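Nollmont Open Tote, Gray

Sold by Wanureo – Storage and Handling

The Nollmont is an open-topped bin for loose goods. It has no lid, no dividers and no moving parts. The sides slope outward toward the rim, so you can reach items in the corners and stack empty bins inside each other for storage.

Most customers use it on a bench or table as a pick bin, a returns bin or a place for mixed small parts. The floor and walls are flat, and labels stick well to the outside. The color is a plain gray that does not compete with the color of what is inside.

Specifications

Height: 7 inches
Load rating: 50 pounds, evenly spread
Color: gray
Lid: not available for this size
Sold in packs of 5
Pack price: $63

Care

Wash with warm water and dish soap. Let the bin dry before nesting it, or the bins may stick together. The inside floor will scuff with normal use. Scuffs do not affect the load rating, but a cracked rim does – take a bin with a cracked rim out of service.

What buyers say

"We keep returned toys and blocks in these before sorting. Easy to see into, easy to tip out. I would like a handle on the short side." – Miroslava Michalík

"Ours have been on the same table since December. The floors are scratched up and the walls are fine." – Matúš Kubíček

Shipping

Packs ship from our Trodcombe warehouse. Orders placed before noon leave the same day. Single bins can be picked up at the Machala counter, where we also keep a few with cosmetic marks at a lower price.
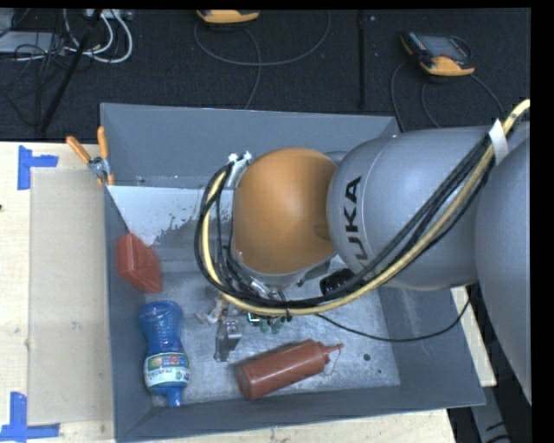 Can I put a liner in the bottom?

A thin rubber or foam sheet works well. Cut it slightly smaller than the floor so it lies flat, and leave it unglued so you can lift it out for cleaning. We do not sell precut liners for this bin.

Returns

Unused packs can be returned in the original wrap. Please include the packing slip – we cannot match a return to an order without it.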